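Plastic Chairs, Upside Down: A Gallery

Every February the outdoor furniture comes out of the shed, and every February I am surprised by what has been living on it. The chairs went away clean. I remember this distinctly, and nobody in my household will back me up.

We own 33 of them, which sounds like a lot until you've hosted a Giannakopoulos christening, at which point it sounds like an insult. They are the white moulded kind, the ones that turn up at every school fete, fish and chip shop and backyard on earth. Most came in a job lot from Vrettos when it closed its function room. A few are strays from a neighbour. Eight are technically on loan to the soccer club and have been in our shed for the whole of the loan.

My method, such as it is: flip the chair, put something underneath so the backrest doesn't get scuffed, and start with the legs. Everybody wants to start with the seat, because that's the bit you sit on. Fine, start with the seat. Then turn it over, let all the grey muck in the hollows run down the side you just did, and come and talk to me.

The legs are where a chair keeps its history. Ours have been through wet lawn, barbecue fat and one ambitious attempt at blue fence paint, and they hold a grudge about all of it. Smudges on matte white plastic have a way of looking like shadow until you change the angle of the light, and then there they are, up and down the whole length.
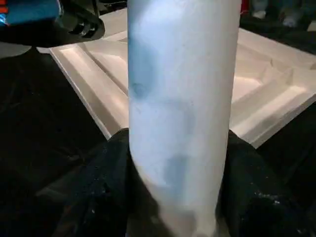

Apostolos Giannakopoulos wrote in to say that I'm making far too much work for myself, that bicarb on a damp sponge will shift nearly any mark if you leave it for 20 minutes and go and have a coffee, and that scourers should be kept well away from white plastic because every scratch becomes a home for next year's dirt. He also wants it known that the christening was a modest one.

I've tried the bicarb. It's good on general grime and it's hopeless on the fence paint, but then so is everything else. I bought a bottle of Urkora cleaning paste on the strength of a very confident label and got a lovely smell of lemons and the same stain, slightly cheered up. The label of the next thing I tried advised testing it on an inconspicuous area first. It's a plastic chair. It has no area anyone has ever looked at.

The underside is the other half of the job and the duller half. Whoever designs these things puts ribs and recesses all through the bottom of the seat, for strength I assume, and the result is a sort of apartment block for spiders. An old toothbrush gets along the ribs. A rag wrapped around a butter knife gets into the grooves. Check the collars where the legs join the seat while you're down there, as that's where ours tend to crack, and a cracked collar is best discovered before your uncle is.

Lay down a sheet of some description first. Ours is black plastic, it cost next to nothing, and it catches the drips and saves the chair from the grit. It will wrinkle. You can smooth it out as often as you like and it will wrinkle again, with feeling.

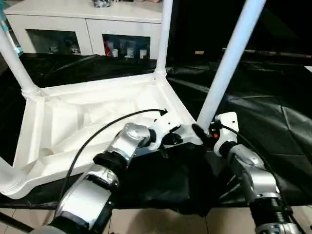
Legs up on the black plastic, ribs and all.

I allow myself one afternoon for the whole lot and have never once made it. The record stands at 20 chairs before dark, set in a year when I had help and the help had been promised sausages. The rest get a going-over with the hose and are placed at the back, for the cousins.

Next gallery: the trestle tables, if I can get the legs to fold.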